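Week 2: Can a Machine Do the Chores Yet?

Handout for the evening course "Robots at Work and at Home"

Welcome back, everyone, and thank you for the lively talk last week (I'm sorry we ran over, and I will try to watch the clock this time, though I make no promises!). Tonight we get to the question most of you wrote on your sign-up cards, which is when on earth a robot is going to do your laundry.

Let me start with the shop floor, where things look a good deal brighter. In your reading, the Bickerstaff plant has an arm that moves 588 identical metal caps an hour from a chute to a rack. Every cap is the same shape, it arrives in the same spot, and it doesn't sag when you pick it up. Engineers call this a structured setting. If you remember one term from tonight, I'd like it to be that one, and please do write it in the margin somewhere.

Now think about your own bedroom floor on a Sunday night. A sock may be flat, balled up, inside out, or halfway under a sweater, and each time it's really a new shape. Cloth is what we call a deformable object. A box stays a box when you lift it, but a shirt changes the moment you touch it, so the machine's idea of where the sleeve is goes stale right away.

The Ekance project, which is our main case this term, takes on tidying soft things. Have a look at their trial table on page 3 of the packet. Out of 1000 pick attempts on mixed fabric items, 137 ended with two items in the grip instead of one. I find that number rather encouraging, but you may well feel otherwise, and we'll argue about it after the break.

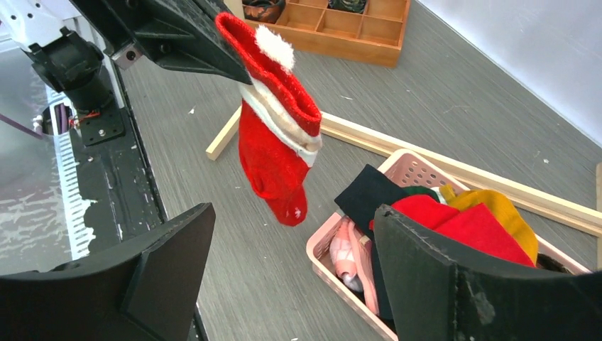

Picking up is only the first part of the job, of course. The machine then has to decide where the thing belongs, carry it there without snagging it on something, and let go cleanly, and letting go is harder than it sounds when felt or fleece likes to cling. People do all this while talking on the phone. The Nerkon home unit in your second reading handles hard toys quite nicely and gives up on mittens, and I think that tells you a lot about where we stand.

For next time:
Read the Valtex chapter on folding, at least up to the cost table.
Pick one chore at home and write down every separate step in it, including the dull ones.
Bring one soft item you don't mind having passed around the room.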